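Progress note for the Guerra fund: the September open day

We promised you a short update once the open day was behind us, and I'm happy to say it went better than any of us had dared to hope! We had 131 visitors through the doors, against the 80 we had put in the plan, and the queue for the robot arm was still going when Mirko Pace started stacking chairs.

Your grant has paid for the bench repairs, the new gripper fingers and the printed guides (200 copies, all gone by three o'clock). Spending so far stands at 2,231 euros, all of it within the lines we agreed. Leonardo Gatti will send the receipts separately.

Annunziata Cirillo ran the talks and Amanuel Bogale drove the arm, taking questions as he went. People loved the everyday jobs most — phones, cables, plugs, the things they have at home. One group from Dunon stayed for two talks and has asked to come back with a full class, and we'd love to have them.

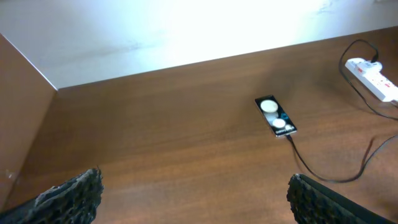
Tumetti Robotics Club — Open Day Team

The desk task, with a phone and its charging cable lying on the wood, drew the best questions of the day. Several visitors wanted to know how the arm copes with a shiny screen, and Amanuel is now writing that up as a handout. Still to do: a second talk for younger children, and better signs from the Erkus car park.

Contact: Remo Valentini, Tumetti Robotics Club | © Tumetti Robotics Club | Back to top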